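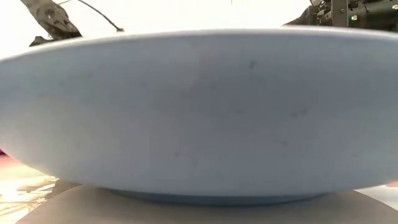 八月，上午，工作间里已经闷得不行了。先把釉的事记下来，趁还没忘：粉蓝这个方子总算肯老实待在哑光那一边了，上一窑出来还是半亮不亮的，像抹了层油，我看了一眼就不想看第二眼。这一窑放慢了降温，面上那层贼光没了，蓝里带一点灰，正是我跟Capucine Cordier念叨了整个夏天的那种蓝！不过也别高兴太早，今天把大浅碗摆到桌上，眼睛凑到跟碗底差不多高的位置看外壁，毛病就都出来了：中间偏右一点有个暗绿色的小点，再往右下有两块淡淡的灰印子，中间还有一道很淡的橙褐色，竖着下来，软软的，没有边。圈足那一圈蓝倒是比碗壁深，我挺喜欢，先不动它。

下面是一条一条的，顺序乱，想到哪写到哪。

## 那道橙褐色

先说这个，因为它最烦人。我到现在也没法拍胸脯说它是釉里的还是落在釉面上的，甚至有可能就是旁边什么东西映过来的颜色（我们这屋子里暖色的木头太多，哑光面也会吃一点颜色进去，别以为只有亮釉才映东西）。所以步骤得老老实实来：

- 先把碗原地转个方向，看那道颜色跟不跟着走。跟着走，就在碗上；不跟着走，那就是我白生气。
- 如果在碗上，先用清水和软海绵，只擦它旁边一小块，别上来就擦正中间。
- 还在，就用小苏打调成糊，敷一会儿，用手指肚轻轻打圈。千万别用钢丝球。上回有人（我不写是谁，我自己）拿钢丝球对付一只哑光的盘子，结果金属印子全挂在上面，灰黑灰黑的，比原来的脏多了三倍不止。
- 再不行，才轮到柠檬酸，要稀，时间要短，擦完马上冲。这个方子的哑光怕酸，之前拿小试片泡过柠檬汁，泡过的那半边摸起来发涩，颜色也浅了一截。

要是前面几样都没用，那就得往釉里想了。Costton那批泥我一直觉得含铁不太匀，开包的时候切面上有时会看见一丝一丝偏黄的地方，揉的时候揉散了就以为没事，上了浅色釉一烧，薄的地方底下的颜色就透出来。这道颜色刚好是竖着的，跟淋釉的方向差不多，也可能是那一带釉挂得薄。两种猜法都写在这儿，别到时候又只记得一种。

Capucine来看过一眼，她觉得好看，说像茶汤顺着流了一下，让我别管了。我说做一只可以这么讲，做一套就不行，Drudier那边的人会一只一只翻过来看的。她耸耸肩，拿了我的饼干走了。

## 绿点

小，但是在浅色面上特别跳。我第一反应是铜，上一个用喷房的人做的是铜绿，喷完没把转盘擦干净，这个我记得，因为我还抱怨过。铜这东西飞得到处都是，窑里坐在旁边的罐子也能给你送一点颜色过来。不过它那么实的一个点，更像是掉上去的一小粒，或者釉桶里混进去的一颗没化开的渣。

要做的：

1. 釉桶整个重新过筛。我们那把旧筛子边上已经松了，先看网，别边过边漏。
2. 喷房转盘、墙面、排风口的百叶，全部湿擦。干扫等于没扫，还把粉扬得满天都是，口罩戴好。
3. 粉蓝和铜绿不要再放同一层棚板。我在窑旁边的白板上写了，字写得很大，谁擦掉我跟谁急。
4. 釉勺分开。粉蓝用把手上缠蓝胶布的那把。

过筛这件事我下午已经先做了一遍，网上剩下的渣晾干了称，居然有90多克，吓我一跳。我捏了捏，大部分是结了块的高岭土，用手指一碾就碎，估计是上次加水太急，粉浮在上面抱成团，搅拌棒也没把它们打开。也就是说我之前施的釉跟方子上写的根本就不是一个东西嘛！粘土少了，难怪上一窑偏亮。这么一想，这一窑变哑也许不全是降温的功劳……唉，等一下，这一窑用的还是没过筛的那桶。那就还是降温。好，先这么认为，下次两个变量别一起动，写在这里给自己看：**一次只动一个**。

结块的渣我没扔，泡在小桶里了，明早再打一遍，应该能化回去。桶上贴了纸条，别当废釉倒掉。

## 灰印子

这两块我倒不怎么担心，淡，散，看着就是手摸出来的或者从哪儿蹭上的。哑光面就是这样，金属的东西碰一下就留痕，戒指、皮带扣、卷尺的尖头，全都算。我们出窑的时候戴的那双手套也该洗了，指尖那一块已经看不出原来是什么颜色。

先清水，再小苏打，跟上面一样。如果洗得掉，就说明成品检查那一步要加一道擦洗再入箱；洗不掉再说。

另外壁上本来就散着一些很细的小灰点，还有一点点深浅不匀，这个我要留着。Capucine问过我要不要把它去掉，做成完全一色的那种，我想了想还是不要。远一点看就是一整块蓝，近了才有东西看，吃饭的时候碗就在鼻子底下，总得有点什么给人看吧。所以那位以后帮我检查的同事请注意：细小的灰点算正常，大的、带颜色的、摸着硌手的才算毛病。

## 口沿

口沿那条线比碗壁浅一点，这次我满意。哑釉在棱上会自己退薄，退得太多就露胎，看着像磨掉了漆；退得太少又显得笨，厚嘟嘟的一圈。之前试过用湿海绵在口沿上轻轻带一下，带得多了，喝汤的时候嘴唇会先碰到糙的地方，这可不行。这次干脆没带，只是把修坯时口沿的角度倒得圆了一点，让釉自己去走。就这么定，不再改了。

口沿的弧线我还要再拿平板扣一次。大而浅的东西最容易跷，坐在桌上看着是平的，扣过来一推就晃。晾坯的时候我已经很小心了，口沿上盖了塑料布，中间敞着，让底先干一干，可这屋子西边的窗一到下午就晒进来，一边干得快一边干得慢，神仙也没办法。Joly（小窑，我们一直这么叫，谁起的名字已经不可考了）里面左右温差也不算小，放大件的时候最好中途……不对，中途没法转，我是想说下次换个方向放，做个比较。

## 圈足

这个要多写几句，因为从开始做这个形到现在，改得最多的就是它。

最早的足很宽，拉坯的时候底留得厚，想着大碗嘛，站得稳最要紧。结果烧出来整个东西趴在桌上，像个脸盆，一点精神都没有。后来改窄，又窄过头了，碗壁伸出去那么远，底下托不住，烧的时候往下塌，外壁那条本来鼓得很饱的弧线塌成了一条懒洋洋的直线。现在定在直径19厘米，比碗身窄不少，碗壁从上面罩下来，在足上落一圈影子，看着就轻了。

修足的顺序，给以后帮忙修的人：

- 坯要到能立住、指甲按下去只留浅印的程度。太湿会粘刀，一粘就扯出一个坑，补都补不平。
- 扣在泥墩上修，墩面上先垫一层旧床单布，别直接压口沿。
- 先修外壁下半截，把从鼓到收的那个转弯找出来，再动足。很多人反着来，先把足挖得漂漂亮亮，然后发现外壁太厚，一削，足的比例又不对了。
- 足的内侧要稍微往里斜，方便手指抠住。端这么大的碗，洗的时候手是湿的，没有可以抠的地方就等着摔吧。
- 足底那一圈用湿海绵抹圆，再用手掌根压一遍，不要留毛边，会刮桌子。
- 修完轻轻敲一下碗底听声音，发闷就是还厚。这个没法写清楚，来找我，我敲给你听。

足上的釉色比壁上深、比壁上浓，我怀疑是积釉，也有一部分是因为它躲在碗壁底下，晒不到光，看着就暗。拿手电照着看过，还是深一些，那就主要是积釉了。很好看，像给碗穿了双深色袜子。不过积釉积得再多一点就要流下去粘棚板，所以足底擦釉的那条线要往上提一点点，宁可露一条窄窄的胎。棚板上的隔离浆也该重新刷了，旧的那层已经一片片翘起来，出窑时掉渣，搞不好这也是碗上脏东西的来源之一。铲棚板在院子里铲！戴护目镜！

## 烧成

这一窑的记法，跟曲线本上的对一下：

素烧照旧，没什么可说的。釉烧前半段我故意走得很慢，大件怕炸底。顶温保了20分钟，以前是到了就停，总觉得保温是浪费电，这次老实保了，针孔确实少了很多，内壁几乎没看见。然后降温，没有直接断电让它自己掉，中间那一段压着慢慢走，让釉里的晶体有工夫长出来，哑光就是这么来的（别人书上都写着的，我非要自己撞一遍墙）。

慢冷一长，开窑的时间就要往后挪，这个要提前跟用窑的人打招呼。昨天就闹了点不愉快，做杯子的那位一大早来等着装窑，摸了摸窑门还是烫的，在旁边站了好久，我只好请他喝咖啡。以后曲线贴在窑门上，写明预计几时能开，大家自己算。

还有，热电偶的保护管我看着有点弯，先不动，找时间跟旧的那支对一次读数。如果它报低了，那我们所谓的顶温就一直是过的，哑光也许会自己变亮。又一个变量，烦。

## 方子

老方子不重抄了，在绿皮本子里。改动只有一个：色剂减到2%，原来那个量烧出来太甜，像婴儿房的墙。现在灰一些、旧一些，碗放在灰褐色的桌面上特别舒服，两个颜色互相不吵。白桌布上我还没试，晚上回家带一只小的试试。

色剂换过一次牌子，上次买的那包颗粒粗，没研磨直接倒进去，烧出来有蓝点子。现在一律先加一点水用研钵碾，碾到手指搓着没有沙感再进桶。这个活很无聊，可以边听广播边做，但是别边吃东西边做，说的就是我，还有Capucine。

釉浆浓度我还是靠手背来判断，伸进去再拿出来，看汗毛盖没盖住，指节的纹路还隐隐看得见就差不多。她一直让我用比重计，道理我都懂，比重计也买了，就在抽屉里。好吧，从下一桶开始用，读数写在桶盖上，手背的感觉也写在旁边，这样至少知道我的手准不准。

施釉的时候外壁是扣过来淋的，内壁先荡。内壁荡完要等它干透，至少摸着不凉了，再扣过来淋外面，不然坯吃饱了水，外面那一层挂不住，薄得可怜，上面那道橙褐色说不定就是这么来的。（写到这里突然想起来，做这只的那天我确实赶时间，内壁荡完去接了个电话，回来就淋了，电话打了多久完全没印象。）

淋的手势也有讲究，壶嘴贴着足的外沿走，匀速，转盘跟着转，头尾重叠的地方一定会厚一条，用刀片等干了刮平。刮下来的粉别吹，用软刷子扫进桶里。

## Drudier的单子

他们要的是摆在长桌中间盛沙拉、盛面包的那种，所以要大、要浅，夹子伸进去不能碰出难听的声音。这就引出另一个麻烦：哑光面怕金属划。我拿家里的不锈钢叉子在试片上划过，有淡灰色的痕，用小苏打能擦掉，但人家餐厅里哪有工夫给你打圈。所以内壁我打算换成同色、稍微缎面一点的釉，外壁保持现在这个。颜色要配得上，不能一看就是两家人。

试片计划：

- 老底釉加一点点熔块，分几档，从少到多。
- 每一档都做竖片和平片，竖片看流不流，平片看划痕。
- 全部跟大碗同窑同层烧，别再塞进Joly里图快了，那个窑冷得快，烧出来的哑光跟大窑完全不是一回事，上次就是这么被骗的。
- 试片背面用氧化铁写编号，写清楚！上次那个像七又像一的字我们研究了一下午。

Capucine的意见是内外都用缎面，省事，不用配色。我不同意，外壁一亮，弧线就碎了，窗子、灯、人影全映在上面，看不见形。现在这样，左右两头转过去的地方亮起来，几乎发白，中间往下慢慢暗，整个弧度清清楚楚，这是我最想留的东西。她听完说行，那你自己配色。行，我自己配。

## 包装

Brinstead仓库那边来信，说上一批有箱子角压扁了，碗倒是没事。大浅碗不能一只摞一只直接放，口沿会咬到下一只的内壁，哑光面互相蹭，开箱全是灰道子。中间垫瓦楞纸也不行，纸板里有砂，别问我怎么知道的。

试下来最好的是：

先用无酸的薄棉纸整只包一层，别用旧报纸，油墨会上到哑光釉里，洗都洗不掉；足圈里面塞一团揉松的纸，让底有个托；口沿外面绕一圈泡沫条，接头压在里面；然后立着放进格子里，像放盘子那样，别平躺。平躺时上面的重量全压在碗心，路上一颠就是一条裂。箱子四角再垫厚一点，摇一摇听不到动静才可以封。

胶带不要贴到碗上去！听起来像废话，但是真有人把泡沫条用胶带直接固定在口沿上，撕下来一条胶印，我擦了整整一个中午。

## 工作间杂事

- 桌子用完请擦。坯粉落在桌面上，碗底一转就磨出一圈白。
- 转盘的轴承又开始响了，上油之前先清灰，别把灰和油搅成膏。
- Costton的泥还剩最后几包，压在架子最底下，先用这几包，新的到了不要混。下回订货的时候问他们一句含铁的事，最好要一小块同批的样泥先烧了看看。
- 柠檬酸和小苏打装在一模一样的罐子里，是哪位天才干的？我已经写了标签。
- 风扇别对着坯架吹。热也忍一忍，或者把坯挪到里屋去。
- 海绵该换了，有股味道。

## 傍晚补记

釉桶过完筛重新搅了，静置了一阵再看，沉得比原来慢，表面也没有浮粉，感觉像换了一桶釉。试了一小块素坯，干得很匀，指甲刮一下粉很细。多加了一点膨润土的想法先放着，等这一轮烧完，一次只动一个，一次只动一个。

Capucine走之前又绕过来，拿着那只大碗问能不能给她，毛病她都不介意。我说等我把那道橙褐色弄明白了就给你，没弄明白之前谁也不许拿去盛东西，番茄酱尤其不行。她说那就是明年的事了。

转方向看颜色那一步还没做，光已经不对了，屋里一开灯什么都是黄的。明早趁太阳还没转到西窗，先转碗，再擦洗，然后去喷房。小苏打我放在水池左边了，软海绵用新的那块。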